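Household and Shop-Floor Chores by Machine: How Far Along Are They?
Final project report, second-year module in Applied Automation
Itwood College, Department of Engineering

1. Aim

The question we were given was whether machines can do ordinary chores yet. That is too wide for one term, so we narrowed it to small tidying and sorting jobs of the kind that come up both in a house and on a shop floor. Putting toothbrushes in a basket is one. Filling a shelf tray with loose stock is nearly the same job. We wanted to know how often two arms working over a table could finish such a task without help, how long they took, and what went wrong when they failed.

We did not look at robot vacuum cleaners or dishwashers. They already work well enough to be sold, and each of them does a single job in a space made to suit it.

2. Background

Factories have used arms for decades to move parts that arrive in the same place every time. A chore is different in that the objects have been left wherever someone dropped them. The machine has to find each one, decide how to hold it and notice if it has slipped.

Two methods came up again and again in our reading. In the first, a person writes out the steps and the positions. In the second, a person guides the arms through the task many times and a program learns from the recordings. We used the second, with the Prumgate control software which the department already had on its machines. The training was run overnight on a shared computer and the settings were left as supplied, apart from the length of each recording.

3. Tasks

We set three tasks:

Task A: put scattered toothbrushes into a small basket.
Task B: fold a hand towel in half twice.
Task C: move tins from a box to a marked row, labels facing forward.

Task C was taken from a list of morning jobs given to us by Zullier, a chemist and household goods shop near the college. The manager let us watch the shelves being filled before opening, and we timed a member of staff doing the same work. Task A was our own choice. Toothbrushes are light, thin and stiff, they roll a little, and a person does the job without thinking about it.

4. Method

For each task we recorded demonstrations until we had 180 in total across the three. Four of them were thrown out afterwards. In two the recording stopped early, and in the other two the operator had dropped something on the floor and picked it up by hand. This left 176 for training.

The objects were scattered again before every run. We tried not to lay them out neatly, which is harder than it sounds, as after an hour everyone starts putting them down in the same pattern. In the second week we began tipping them out of a mug instead.

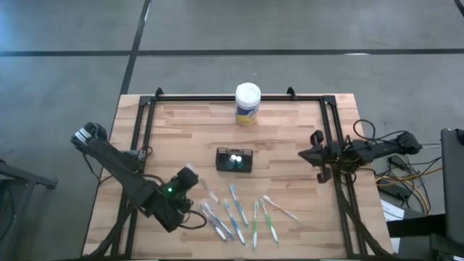
A run counted as a success if every object ended in the right place within the time limit and no person touched anything. If one toothbrush was left on the table, the run was a failure. We also kept a note of partial results, because a score of nothing for seven brushes out of eight hides a good deal.

The time limit was three minutes for Task A and five minutes for the others. Runs were done in the afternoon with the blinds down, after we found that sunlight on the table made the results worse.

5. Results

Task A went best. The arms finished the whole job in a little over half of the test runs, and in most of the failed runs only one or two brushes were left. The average time for a completed run was around 85 seconds. A person takes far less than that, even when not hurrying.

Task B was poor. The first fold was often acceptable. The second usually was not, because the towel had moved and the arms went to where the corner would normally have been. We did get some tidy folds but could not get them reliably.

Task C was in between. The tins were easy to hold and were seldom dropped. Turning the labels to the front was the weak part, and if we had left that out of the rules the score would have been close to Task A. The staff at Zullier told us that a shelf with the labels turned round would have to be done again, so we kept the rule.

6. What went wrong

The most common fault in Task A was two brushes lying against each other. The gripper would close on both, lift them, and then lose one on the way. Sometimes it went back for the dropped one and sometimes it carried on as if the job were done.

The second fault was the angle of the brush at the basket. A brush held near its middle and carried flat catches on the rim. In the demonstrations we had mostly tilted it first, but not every time, and the program seems to have learned both habits.

Clear handles gave more trouble than coloured ones. We did not test this separately and it should be treated as an impression. The time spent on each failed grasp was also not recorded, which we regret.

7. Cost and effort

Recording took much longer than planned, mainly because of setting up again between runs. Add the training time and the repairs to one gripper finger, and a job that a person does in moments had used up most of our August work period. A shop would not accept this for one task. It might do so if the same training covered many tasks, but our arms knew nothing about tins after learning about toothbrushes.

We asked Sawatzky, the firm that services the department's equipment, what a similar pair of arms would need each year in upkeep. They said it depended on the hours worked and would not give us a figure.

8. Answer to the question

On our evidence, machines can do some small chores some of the time, slowly, on a table that has been prepared for them. Stiff objects are manageable. Cloth is not, at least with our equipment and the number of demonstrations we had. A person still needs to be in the room.

9. Further work

A later group could repeat Task A with a wider basket, to see how many failures are due to the rim. Clear and coloured handles should be tested in separate batches. We would also record more examples of recovering from a dropped object, as we had very few and the arms were bad at it. The towel task should be dropped or given a full term of its own.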